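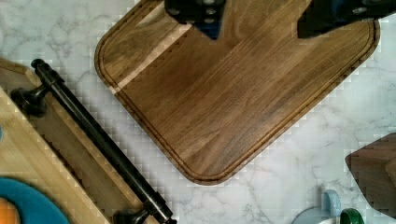 Tabla de nogal con ranura perimetral, veta de albura arriba.

Hilo: aceite para tabla de nogal

clirenero37: ¿Aceite mineral o de linaza? La tabla va sobre mármol, a diario.

Talluvton: Mineral, 3 manos, 15 minutos entre cada una. La albura absorbe más.

pant_taller: Discrepo. El mineral no polimeriza. Linaza cruda, dos manos finas y curado largo.

Talluvton: El curado son semanas, inviable con uso diario. 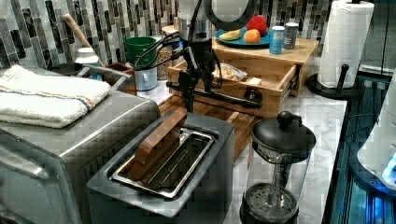
Encimera con la tostadora de dos ranuras.

hunidari: Más importante es el calor. Yo la alejaría de la tostadora, reseca la madera.

clirenero37: Anotado. Empiezo con mineral.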